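Wondham furniture swap is back, and it needs your sofas

I popped into the old seed store on Borbély Lane this week to see how the February furniture swap is coming along, and I came home having promised them my spare armchair. I only went in for a chat!

For anyone new to the village, the swap started when Etelka Kelemen moved house and couldn't find anyone to take a perfectly good sideboard. She rang round her neighbours, three of them had things to get rid of too, and they spent a morning carrying the lot up and down the hill. Last year more than 300 pieces changed hands, and the queue went back past the chemist's before the doors had even opened.

It works the same way as before. You bring something, you get a token, and you can swap the token for anything on the floor. If you've nothing to bring you can still come along, it's just that you pay £2 to get in and then whatever is on the ticket. Most small things are under a tenner (I got a very nice reading lamp last time and I'm still pleased about it).
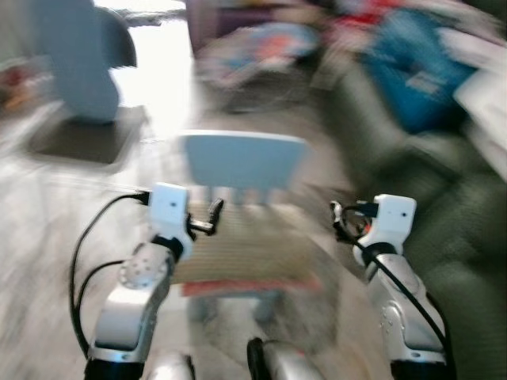 The big change this year is the hours. Doors open at 9 in the morning for people with tokens and at 11 for everyone else, which Etelka hopes will put a stop to last year's scrum over the bookcases. I was in that scrum and I can tell you it wasn't pretty. There's also going to be a quiet hour at the end of the afternoon for anyone who'd like to look round without being elbowed.

Delivery is sorted too. Gergely Kiss has offered his van again, and Kristof Leemans is coming over from Hasitz with a second one, so if you fall in love with a wardrobe you won't have to tie it to the roof of your hatchback. They're asking for a bit towards the petrol and they'll go as far as Zultska but no further, so please don't try to talk them into it. Gergely is soft and he'll say yes.

What are they short of? Sofas, mostly, and anything for sitting on. Beds go quickly as well, although mattresses can't be taken unless they're still wrapped. Anything upholstered must have its fire label sewn in, and it's worth checking before you drag it down the stairs, as they do have to turn things away at the door and it makes everybody miserable. I've just been on my hands and knees looking for the one on my armchair. It's there, thank goodness, under the seat.

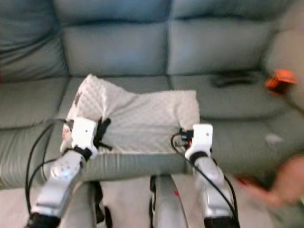 A sage-green leather sofa and a white quilted cushion.

Wardrobes are the one thing they've got plenty of, so give Etelka a ring first if that's what you've got. The same goes for pianos. Last year's is still there.

The money goes to the bus shelter roof, as voted for at the autumn meeting. The swap raised £1,250 last time and they need another £200 to get the job done, and I'd have thought the cake table would manage that by itself. Zoltán Antal is making his poppy seed rolls again. If you want one, go before noon, and if you want two, go before me.

You can drop things off any evening from 6 until 8 in the run-up, using the side gate and not the front, where the step is still broken. Tibor Bárány will be there to write out your token, and he's asked me to say that drawers should be emptied first. He found somebody's passport in one last year, and half a packet of mints.

Posters with the dates are up in the library and the bakery window.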